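Course Materials > Robot Safety and Reliability > Handouts

Unit 7: Slip Faults in Two-Finger Grasping

This handout reviews a fault found in the Wivari grasping policy and the changes made to the handling procedure as a result. Students should read it before the laboratory session and bring written answers to the two problems at the end.

The policy was trained on 1,262 demonstrations recorded in homes with a hand-held gripper. In bench trials it performed well on boxes and rigid cups. When the test set was widened to include household medicines and soft packs, the arm began to drop items during the lift. Of 451 lifts in the second trial series, 349 were completed without a slip. The remaining lifts were logged as faults, and one of them ended with a broken glass bottle on the bench. No one was hurt, but testing was suspended until the cause had been established.

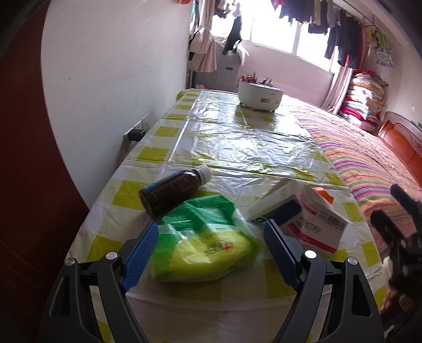
The fault was traced to the closing threshold. The controller treated the first rise in motor current as proof of a firm hold and started the lift at once. On a rigid carton this assumption is usually safe. On a crinkled plastic package such as the green and yellow one between the open fingers, the wrapping can fold under the ridged pads and produce the same current rise before the contents are held. A brown glass bottle lying on its side presents a different problem — the pads meet a curved surface, and a small error in height lets the bottle roll out as they close. A glossy tablecloth offers little friction to stop it.

The revised procedure, issued under the Clerar test plan, requires a short hold after closing, a second current reading, and a trial lift of a few millimeters before full travel. Glass containers may be used only inside a raised tray, with eye protection worn by everyone at the bench. The emergency stop must be checked at the start of each session.

Problems

1. Explain why a single current reading cannot separate a folded wrapper from a secure grasp.

2. Propose one added sensor and state which fault it would still miss.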